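Notas del ponente
Proyecto de fin de módulo: manipulación bimanual, grupo Gralolano
Martes, 27 de octubre de 2020

Diapositiva 1. Objetivo: pasar piezas de bollería de una bolsa a una bandeja con dos brazos. No entrar todavía en el software.

Diapositiva 2. Reparto del trabajo. Un subgrupo, teleoperación y grabación; otro, limpieza de datos. Mencionar que el banco se montó en junio y que la calibración se repite al empezar cada sesión.

Diapositiva 3. Datos. 1.547 episodios grabados, de los que se descartó casi un 30 %. Causas principales: pérdida de sincronía entre cámaras y agarres dobles. Si preguntan por el formato, remitir al anexo de Sendetti.

Diapositiva 4. Control. Consigna de posición articular, sin realimentación de fuerza. Límite de apertura de pinza fijado por software. Explicar despacio la diferencia entre error de seguimiento y error de agarre; en el ensayo se confundieron.

Diapositiva 5. Tarea Ludby. La bolsa de papel es el objeto difícil: se deforma y las asas de cuerda invaden la trayectoria. Las pinzas de cocina rojas se dejan a la derecha de la bandeja, al alcance del brazo derecho. Pausa antes de seguir.
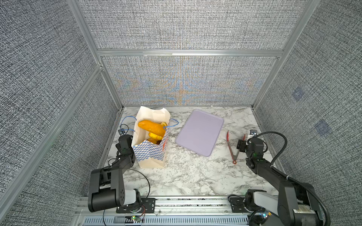 Uddin objeta que sujetar la bolsa con un brazo mientras el otro extrae duplica los puntos de fallo, y propone medir antes la extracción con un solo brazo. Respuesta: de acuerdo con la medida; se harán 10 intentos por configuración, con la misma posición inicial.

Diapositiva 6. Pendiente: revisar el guiado de cables en la muñeca y repetir la evaluación con otra bolsa. Turno de preguntas.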